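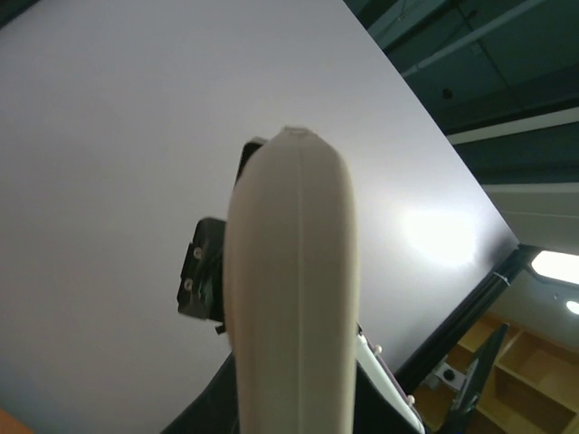 A reader wrote to us after our last report on table tops to say that a pale surface is a false economy, that it shows every mark within a month and that the next buyer in any office always asks for something darker. Several other letters made the same point in milder terms. The Peraveo replacement top, supplied in the United Kingdom by Drivmont, was therefore tested with particular attention to how a light, smooth finish stands up to shared use.

Peraveo replacement table top, pale grey
Review published 03/05/2023
Supplied by: Drivmont
Length reviewed: 2,000 mm
Period of use: 7 weeks

Purpose and scope

The Peraveo top is sold without legs or a frame. It is intended for organisations which already own sound underframes and wish to renew the surface alone. We fitted our sample to an existing Mendonça frame in the shared workroom at our Vusham premises, where it was used for sorting post, cutting card, assembling display material and, at busy times, eating lunch. Neither the supplier nor the manufacturer was told which site would be used. The top was bought at the full list price through the ordinary trade counter.

The review deals with the surface, the edges, fitting and daily upkeep. It does not cover fire rating or load testing, for which purchasers should consult the supplier's own papers.

Appearance

The catalogue calls the colour "mist". In use it is a pale grey with a touch of lavender, and purchasers who expect a neutral grey should ask for a sample piece before ordering. Beside white storage units the lavender is easily noticed. Beside beech or oak it is much less so, and most users in the workroom described the top simply as grey.

The face is smooth and carries no pattern, grain or printed mark. Staff who spend long periods on paperwork considered this an advantage, as small items such as pins, blades and labels are readily seen against it. Staff responsible for the look of the room found it rather plain. Both views seem reasonable.

Under a strong light the surface produces a soft white patch of glare, which fades gradually into the surrounding grey. On our sample this was a mild distraction for anyone reading printed sheets directly beneath a lamp. The matter was settled by moving the lamp to the side. In rooms with fixed ceiling lighting this may not be possible, and a matt finish should then be considered. Drivmont lists one at a higher price; we have not tested it.

Fitting

The top arrived in a single carton with corner guards, and the carton was undamaged. It should be lifted by two people. The instructions consist of one folded sheet, clearly drawn, with the text in rather small type. Fixings are supplied in a sealed bag, but they are intended for Peraveo's own frames and proved too long for ours. Suitable screws were obtained locally at little expense. We would advise any purchaser with a frame of a different make to measure the depth of the rail before starting work. A screw that is too long will damage the face from beneath, and the guarantee excludes damage of this kind.

Removal of the old top, cleaning of the frame and fitting of the new one took nearly 90 minutes. Most of that time was spent on the old fixings, several of which had seized. The new top sat level at the first attempt and required no packing.

There are no pilot holes on the underside. This allows the top to be used on a wide range of frames, and it also means that the person fitting it must mark out the positions with some care. A paper template would be a welcome addition to the carton.

Daily use

The workroom table is shared by three departments and is seldom left alone for long. Over the period of the review it was exposed to tea, coffee, marker pen, glue stick, parcel tape and the usual quantity of dust. Cleaning was carried out with a damp cloth and ordinary washing-up liquid.

Tea and coffee wiped away completely when dealt with the same day. A ring of black coffee left overnight needed a second wipe and left no stain. Glue stick came off with warm water. Dry-wipe marker was removed without trouble, and permanent marker left a faint shadow that was still present at the end of the period, despite repeated attempts with the cleaner recommended by Drivmont. Parcel tape lifted cleanly, though the residue from an older roll had to be rubbed off by hand.

The reader's objection was partly borne out. Marks do show on the Peraveo top, and they show sooner than on the dark brown surface it replaced. Dust and paper scraps, on the other hand, are less conspicuous than they were on the brown top, and fingerprints can be seen only at a low angle. The practical effect was that spills were wiped up more promptly. Whether a given office would regard this as a benefit will depend on who is expected to do the wiping.

Scratches are a more serious concern. A steel rule dragged across the surface left a fine line, visible when the light fell across it. Cutting was afterwards restricted to a mat, and no further lines were found. We would not recommend the top for any workshop in which blades are used directly on the table.

Edges

The long edge is straight and cleanly finished. It was comfortable to lean against during a full morning's work, and we found no roughness at the corners. One user felt that a more generous rounding would be kinder to the forearms. The manufacturer offers a rounded edge on its shorter tops only, which seems a curious decision given that the longest top is the one most likely to be used by people sitting side by side.

Chairs with metal arms were pushed against the edge repeatedly. Slight scuffing was noted at one end and was reduced, though not removed, by cleaning.

Comparison with the Mendonça top

The obvious alternative for our frame was Mendonça's own replacement, which we have used elsewhere in the building. The Mendonça top comes with matching fixings and a template, and can be fitted more quickly. Its surface is slightly textured, so that glare is lower and fine scratches are better hidden. The texture also holds ink and crumbs, and writing on a single sheet of paper is less pleasant without a pad beneath it. For paperwork the Peraveo is the better surface. For craft sessions and general rough use we would choose the Mendonça.

Supply and service

Delivery was made on the day agreed in March. A question about cleaning products was answered by Drivmont in writing and in full. A second enquiry, concerning the price of spare edging, had received no reply when this review was prepared. Spare edging does not appear in the current price list.

Assessment

The Peraveo top is a sound purchase for offices, reading rooms and meeting rooms with serviceable frames already in place. The surface is pleasant to write on and easy to keep clean with ordinary products. Purchasers should allow for the glare under direct lighting, obtain their own screws where the frame is of another make, and keep permanent markers and bare blades away from the table.

Recommended for general office use. Not recommended for workshops.

Readers with experience of the matt version are invited to write to the reviews desk, stating the type of room and lighting in which it is used.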